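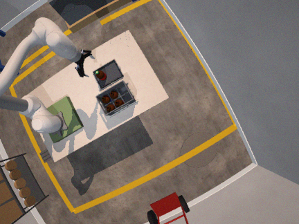
La celda en el simulador, con los dos brazos en la mesa y una pieza en la bandeja pequeña.

Septiembre de 2024. Cuaderno del taller, proyecto de fin de curso (célula de clasificación)

Bueno, por fin tengo la escena cargando sin que el portátil se ponga a soplar como un secador. He quitado las texturas del suelo en alta y he dejado las sombras, que me gustan demasiado, y además me ayudan un montón a ver a qué altura va la pinza. Si a alguien le molestan, se desactivan en el menú de render, pero a mí dejádmelas en mi copia, por favor.

Cosas de hoy, en el orden en que me acuerdo:

Los dos brazos ya comparten reloj. Hasta ayer cada uno iba con su propio temporizador y el de abajo se adelantaba, poquito, pero lo suficiente para que en la pasada larga acabaran pidiendo la misma zona de la mesa. Ruth Birkett me dijo en clase que mirara el paso de simulación antes de tocar nada del planificador y tenía razón (apuntado queda, Ruth). Era un parámetro heredado de la plantilla Sedgwick del año pasado. Una línea. Una tarde entera para una línea.

La pinza del brazo de arriba abre más de lo que hace falta. Ahora mismo baja con los dedos muy separados y, con la rejilla metálica de por medio, hay compartimentos donde no me fío de que quepan. He probado a cerrar la preapertura en el fichero de agarres y el planificador encuentra camino casi siempre. Casi. En la tanda larga de esta tarde lancé 134 ciclos y fallaron 4, todos al entrar en la rejilla y todos con el brazo muy estirado. Me huele a singularidad de la muñeca, pero lo quiero ver despacio con las gráficas de articulaciones delante.

El brazo de abajo, el de la caja verde, sigue con la rutina provisional. Va, se coloca encima y espera la señal. La rutina buena la está escribiendo Beryl Bainbridge y me la pasa cuando termine con el módulo Temisa, así que no voy a meter mano ahí para no pisarnos. Beryl, si lees esto: el punto de espera lo he subido un pelín en mi rama, ¡avísame si te rompe algo!

Los colores de las piezas. Los cuerpos rojos se ven bien sobre el gris, pero las tapas son marrón rojizo oscuro y con la luz actual el detector a veces me da un borde donde hay sombra. He guardado los casos raros en la carpeta del proyecto, semilla 2114, para que los podáis repetir tal cual. Cambiar la luz sería trampa, creo yo, en el taller tampoco vamos a tener una luz perfecta.

Pendiente:
- Gráficas de la muñeca en los ciclos fallidos.
- Bajar la velocidad de aproximación a la rejilla y repetir la tanda entera.
- Preguntar a Ruth si la memoria quiere los tiempos de ciclo con o sin la espera del segundo brazo.
- Pasar el exportador a la versión nueva de Flarent (con copia antes, que ya nos conocemos).

Me llevo el disco a casa. La llave del armario, donde siempre.

Taller de Robótica Drumex · Contacto · © 2024 · Volver arriba
Este sitio utiliza cookies propias para recordar tu sesión. Aceptar | Configurar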